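3.2 Dark textiles in the sorting task

Of the 1662 items logged at the Ondthorpe site, 351 were dark textiles: trousers, scarves, aprons and lengths of plain cloth. Participants were asked to pick up each item, shake it out once, fold it and place it on the pile for its type. No instruction was given on how to fold. Items that slid off a pile were left where they fell until the end of the session, then folded again and logged a second time.

Dark cloth took longer to sort than light cloth of the same weight. Participants often turned a dark item over several times before folding it, and in interviews they said that hems and seams were hard to find by eye. Many felt for the edge with their fingers. When a cloth is bunched up, its folds and creases are easy to mistake for edges, and a first fold made along a crease usually had to be undone.
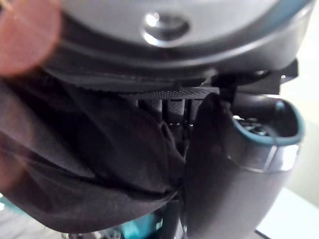
Figure 4. Dark cloth lying in heavy folds. Thin black struts are partly hidden behind it.

We coded each item as flat, draped or bunched at the moment before it was picked up. Draped items were the most difficult to code. Two coders worked separately from the same stills and disagreed on 20 of the dark textiles, nearly all of them on the line between draped and bunched. These were kept in the totals but left out of the timing comparison in Section 3.3. The Skunora site used the same coding sheet, with roughly 865 items, and its results are reported in Section 4.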